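4. Adding a Poet to the Orkton Quotation Shelf

Before you start: log in with your editor name, not the guest one. Guest entries get wiped at 19:00 and we can't get them back.

1. Open Authors, then New. Surname first. Vlachopoulos, not "the poet Vlachopoulos".

2. Fill in born / died. Year only is fine. If you don't know, leave blank. No question marks please, the sort breaks.

3. Intro line. One sentence, 200 characters max. Nationality, what they wrote, done. No praise.

4. Click Add Quote. Paste the lines exactly as printed, incl. odd spelling and dashes. Line breaks with a slash, stanza breaks with two.

5. Source field. Poem title, stanza number, year of first printing. Reprint years go in Notes. Zodwa Mabuza checks these against the Andetville library copies so give her the page too.

CAUTION: Do not hit Save twice. Makes a duplicate author and the quotes split between them. If it happens, email Marina Psarras, don't try to merge.
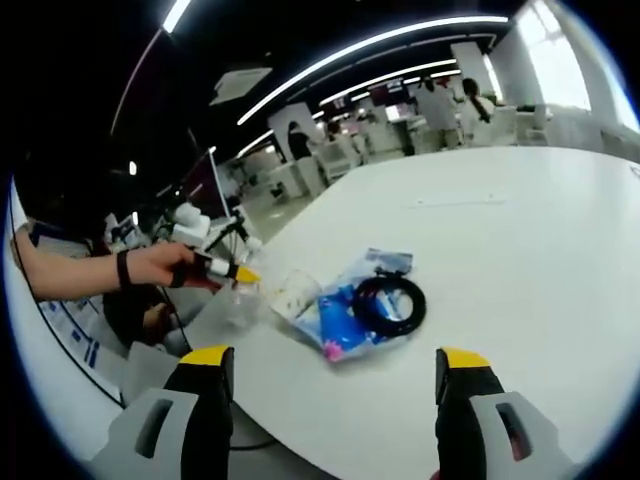
Bagged cable on a white table.

6. Limits. 40 quotes per poet. Over that, start a page for the single work and link it. Long poems get their own page anyway, anything past 200 lines.

7. Translations. Original first, English under it, translator's name in the box marked Tr. No name, no entry. Your own translation is OK, put your own name.

NOTE: Zundura imports (the old database) come in with the stanza numbers missing. Fix by hand. Thanasis Andreadis has a list of the worst ones, ask him before starting so you dont both do the same poet.

8. Misattributed lines. Seperate tab, bottom of the author page. Say where the line turned up and who really wrote it, if known. Don't delete it from the tab even if it looks silly, people search for those.

9. Preview. Check that titles are in italics and the years are in brackets. Then Submit.

New pages wait for review by Evangelia Drakos or Grigoris Katsaros. Slow in July. If yours comes back marked R, the source is missing, go to step 5. Marked L means too long, step 6.

Next: 5. Linking Poets to Letters and Diaries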